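Chak-lun Man wrote:

> Read the draft of section 3 twice. It says the arms "should pause" if the operator loses sight of a tool. Should or must? And for which camera? Clemberg will ask, they always do. Also I still don't see why the labelers need the wrist views if they have the fixed one.

Must. Will fix, that was me typing too fast. For which camera — the fixed one and both wrists, I'd say. The needle is what I care about most. Proposed wording: a needle is held in a driver or it is parked, never let go of over the tissue.
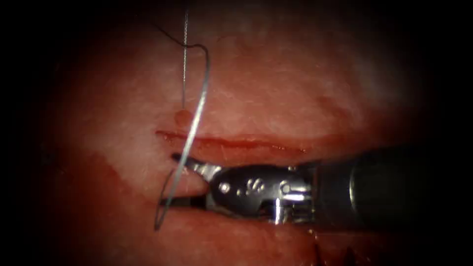 **3.1 Needle handling**

Grip state gets logged at every handover, with the arm named. If one arm is out of the fixed view the log still has to say where it is. Pillai wanted a time limit on that too, I'd leave it out untill we have numbers from more than one site.

On the wrist views. Knots are the reason. Two tips nearly touching with thread between them, and from the side you can't always tell which jaw has what. So 3.2 would say knot labels are made from a wrist view first, then checked against the fixed one.
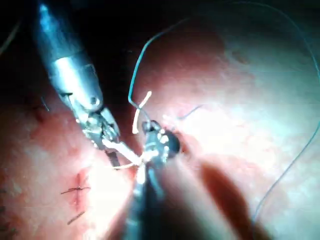 Flevano did it the other way round in April and had to relabel 131 clips. Not doing that again. If the two views disagree the clip goes to a second labeler, no voting, no averaging.

3.3 is stitch counts. Count only closed stitches, leave the open part of the cut out of it, and say which end you started from.

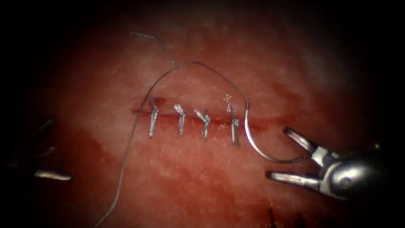
*Fixed view: four stitches in, right part of the cut still open.*

Spacing I'd keep as a note, not a rule. Skullside can argue for it at the next call if they want.

Last one, 3.4, thread. Wraps around a grasper get their own label, seperate from "knot". A wrap isn't a knot until it's pulled down. Current draft lumps them together on page 32 and again on 35, please strike both.

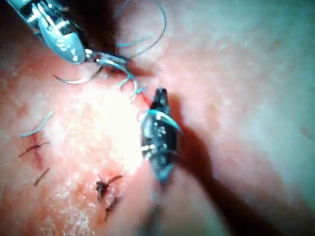 *Wrist view: thread wrapped on the grasper, needle in the driver.*

Comments by Friday if you can — after that it goes to Clemberg as is.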